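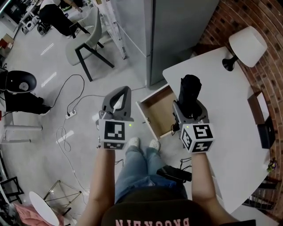 Makora Meal Log is a small table of home-cooked meals, kept by people who were trying to eat less packaged food. Each row is one meal, with its ingredients, a portion size and a short note on how full the person felt two hours later. Entries were typed in at home in the evening. A round white table with a lamp on it, like the one at the right, is plenty of space for a kitchen scale and a notebook. Version 5 was released on Thursday, January 12, 2023.

Contents

meals.csv: 427 rows, one per meal
foods.csv: 87 ingredients with the names used in meals.csv
notes.txt: free text, lightly edited for spelling

Weights are in grams. Where no scale was used, the weight column is blank and the portion column says small, medium or large. Around 70 rows have no weight.

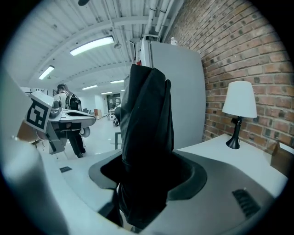

Black fabric, folded over at the top.

Known problems

Cooking oil is under-reported. Coffee and tea were logged only if something was added to them. "Mushi" in the source column means the meal came from the Mushi recipe list, which changed in June, so the same recipe name can have two ingredient lists. Use the version column to tell them apart. 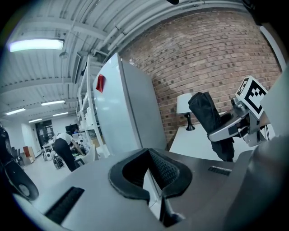
Gray gripper body, with a marker cube on the arm at right.

Use

Free for teaching and personal projects. Please don't use it to give medical advice. The loading script was written for Bustemer and also runs in Vistska if you rename the date column to day.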